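Naltden Tabletop in Taupe

We love this one! The Naltden is a plain, broad tabletop in a warm gray-brown, made for craft corners, kitchens, classrooms and anywhere else that things get sorted, poured, glued or snacked on. The finish is matte with a very slight texture, so paper stays where you put it and a lamp overhead won't throw a glare back in your eyes.

The color is what keeps winning us over. It sits somewhere between coffee with milk and wet sand (we tried it next to oak, white paint and an old green filing cabinet, and it got along with all three). Bright things look great on it, and small pieces like beads are easy to spot when they roll away.

Depth: 81 cm
Top only: fits Mistby and Darnusach legs
Holds up to 50 kg, spread evenly
Warranty: 2 years
Color: Taupe

Care is simple. Wipe with a damp cloth and a drop of dish soap, then dry. Please skip scouring pads, they will polish the matte finish into shiny patches.

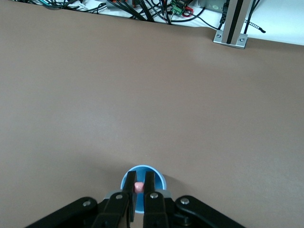

Naltden in Taupe, with a light blue cup

Legs are sold separately. The Mistby set is the lighter of the two and goes on with the screws in the bag. If you plan to move the table a lot, go for Darnusach, which has locking casters and feels wonderfully solid.

Page updated 3/20/23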